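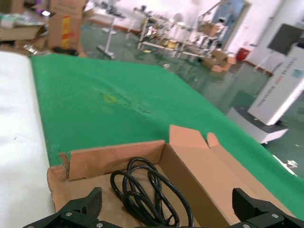
Figure 1. Wrist view of the gripper above the coiled cable in its open cardboard box.

Good practice for recording robot handling tasks: what we wrote down and why
Student project report, Clivent group

1. Where we started

Our project began with a pile of recordings that didn't agree with each other. Two of us had driven the arm through the same job, putting a black cable in a box, and the results looked like two different tasks. One of us began every run with the fingers closed and high up, the other with them open and already low. Labels differed too. What I called "place" Jagadeesh Reddy called "drop", and when we tried to sort the files nothing lined up.

So we changed the plan. We had meant to compare grasping methods, and we ended up writing a rulebook for the bench, which was far more fun than I expected! Our supervisor, Volker Sperling, asked for one thing only: a new student should be able to follow it on their first afternoon without one of us standing by.

2. What we read first

We looked at general safety guidance for people working close to robot arms, and at the handbook the Gundton workshop gives to everyone who uses its machines. The handbook is good on emergency stops and clear floors but says very little about recording. We kept its safety part word for word and wrote our own section behind it, now called the Nirkness sheet after the room where we drafted it.

3. The rules

Before a session
The operator presses the emergency stop once and checks that the arm will not move until it is reset. Screws on the finger brackets are checked by hand. Speed is limited to 223 mm per second for anyone in their first month — we argued about this for ages and I still think it could be a bit higher.

Setting the task
Box flaps stay up and clear of the fingers' path. The cable is coiled loosely, with no tape, and both ends are tucked in. A run starts with the fingers apart.

During a run
One person drives and one person watches, and the watcher holds the stop. Hands stay off the table until the driver says "clear" out loud. If the cable snags, the run is stopped and kept, with the label "snag". Deleting bad runs is not allowed. This was the rule people liked least at first, and it's the one I would defend hardest. A set with all the failures taken out gives a very odd idea of how cables behave.

After a run
The label is written straight away, from the short list on the sheet. New words can be suggested but not used until the list is changed.

4. Trying it out

We recorded up to 800 runs with the rules in place and kept our older files for comparison. Of the older ones, 62 had to be relabelled by hand, mostly because of the "place" and "drop" muddle. Teuber, the small script that checks our labels, now flags a wrong word as soon as the file is saved.

The biggest change was in the start position. Once everybody opened the fingers first, the wrist views were much easier to compare side by side, and I could skim a whole batch over a cup of tea.

5. Still to do

The sheet says nothing yet about lighting, and it should. We also need a rule for replacing boxes when the flaps go soft. Jagadeesh is drafting both, and the next version will be pinned up by the bench in March.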